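Facilities and Equipment Planning
Week 6 handout: putting a price on a cleaning robot
Notes by Irina Ilie

Please bring these notes to the workshop along with your own budget sheet from last week, even if it is only half filled in. Several of you asked whether we could use a real purchase this time instead of the made-up hotel from the textbook, and I am very happy to say we can. The people at Crăciun, who run guest houses and a small training centre, have let us follow their plans for a washroom robot from the first phone call onwards, and they have been generous with their time (and very patient with my emails!).

Where we left off

Last week we looked at the headline price and how little it tells you. A quote for a mobile robot with arms usually covers the machine, a charger, delivery and a short spell of training. Everything else sits somewhere in your own accounts, often in a budget that belongs to a different department, and your first task is to go and find it. I would start with the building and leave the machine for later. Walk the route it will take, with a tape measure and a notebook, and write down door widths, thresholds, changes of floor surface and the gap between fixtures and walls. Then talk to whoever cleans those rooms now, preferably while they are doing it, as people leave out half of what they do when you ask them across a desk.

Small tools belong on the sheet too

Crăciun had two suppliers on the shortlist, Rakmont and Garura. Both quotes were careful about the big items and silent about brushes, holders, cloths and liners. These are cheap things, but a gripper is fussier than a hand about what it holds, and once you have settled on a handle that works you will want the same one in every room. Crăciun put down 75 brush and holder sets for the first year, spares included, and came to a line of £2,140 with delivery. That is a perfectly respectable sum for something that had no line at all in the first draft, and I would like to see a similar line in yours.

When you price a task, price the whole of it: getting to the fixture, lifting the lid and seat, taking up the brush, scrubbing, putting the brush back and moving on. Each of those steps may need its own set-up time from the supplier, and set-up time is charged by the day.

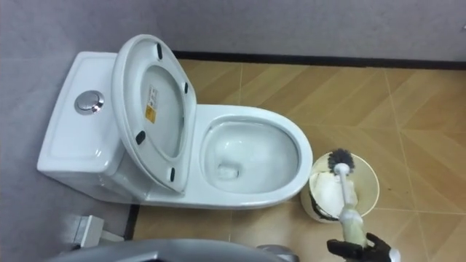
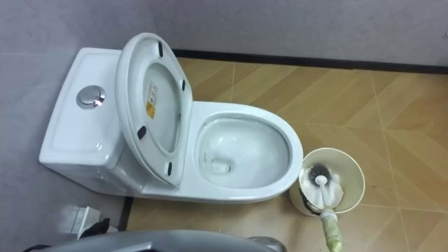

Toilet, brush and holder: one fixture's worth of equipment for your task sheet.

Lambros Lazaridis wrote back after reading the draft of these notes to say that I had been too gentle about service contracts. In his view the yearly service fee should be written in before the purchase price, so that it is the first figure a manager sees, and any quote that leaves out call-out charges should go straight back to the supplier. He would also ask for the price of a loan machine during repairs, in writing, before signing anything.

I think he is right, and I have moved the service line up on the template.

Buying, leasing or waiting

Leasing tends to look dear over the full term and kind in the first year. For a site that has never run a robot before, I lean towards a short lease with an option to buy, though Smaranda Bogdan will put the opposite case in the workshop and I shan't spoil it for her. Waiting is a proper choice as well – please cost it. Staff hours, supplies and the present cleaning contract carry on whether or not a machine arrives, and your comparison is lopsided without them.

For the workshop

Work in pairs. Take one washroom you know well and prepare 2 budgets for it, one for a lease and one for a purchase, each with separate lines for the machine, building changes, tools and supplies, training, service and staff time. Mark any figure you guessed with a G and note who could give you the real one. The Brutel template is fine if you prefer it to mine, but add the tools line by hand, as it hasn't got one.

Drafts to me by noon on the day before the workshop, please. Rough is fine!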